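Home | Meetings | Minutes | Documents | Contact

Equipment Planning Group - Minutes
4/1/20 - Posted by the Secretary

The meeting was held in the small room at the Rullville site. Seven members were present and two sent apologies. The minutes of the January meeting were read and accepted with one correction: the cost of the spare power supply was written in the wrong column.

1. Budget position

The group has 17 thousand dollars left for equipment until the end of the budget year. From this sum the service contract must still be paid, and the members do not agree if it should come from the equipment line or from the running costs. The chair will ask the finance office. Until there is an answer, we plan as if it comes from equipment.

2. Fingers for the two-arm table

The present blue fingers were discussed for a long time. The operators are in general content with them for cups and small bottles. They are less content with thin and flat objects, which slip out at the tip. One member asked to buy a complete second type of gripper. Other members found this too early, and would prefer to buy only new fingers and keep the gripper bodies.

Two offers were received. Skedar asks 295 dollars for one pair, with delivery in five weeks. Chacko is cheaper for each pair, but sells only in boxes of 12 pairs, and we have no use for so many. The group also noted that the Chacko fingers need another mounting block, and the price of the block is not in the offer.

Cups and bottle task, two-arm table:

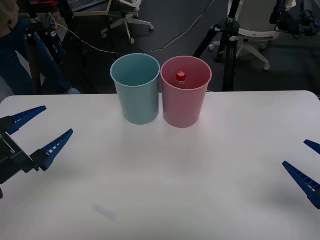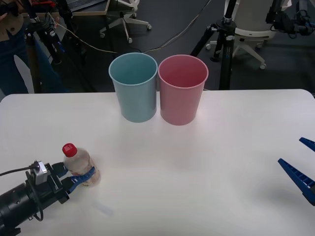

Decision: order four pairs from Skedar, two for use and two for the shelf. Five members voted for, one against, one did not vote. The member who voted against wishes it to be written that the wear of the present fingers was never measured, and that we are buying by feeling. The group accepts this remark. From now on the operators will write the date on each pair when it is mounted.

3. Objects for the tasks

The list of objects is old and should be made new before summer. It was proposed to buy more plastic cups in the same shape but in other colors, and also bottles with different caps. The amount is small and can be paid from the running costs. One member reminded us that bottles should be bought in one order, as last year the second order had a different neck and the old recordings could not be compared with the new ones.

4. Third table

The plan for a third table was opened again. The Climley building has a free room, but the floor there is not level and the power is not enough for two arms. The repair was estimated at about 7 thousand dollars, without the network. The group does not want to decide before it has a written estimate. Moved to the next meeting.

5. Other matters

The key for the storage cabinet is again missing. If it is not found by Friday, the lock will be changed.

The purchase form has changed - the old one will be sent back by the finance office. Please use the form with the green heading.

Actions
- Chair: question to finance office on the service contract
- Secretary: order to Skedar, letter of refusal to Chacko
- Operators: dates on fingers, first draft of the object list
- Site manager: written estimate for Climley

The next meeting will be at Rullville in the same room. The date will be sent by mail.

Contact the Secretary | Copyright Equipment Planning Group | Back to top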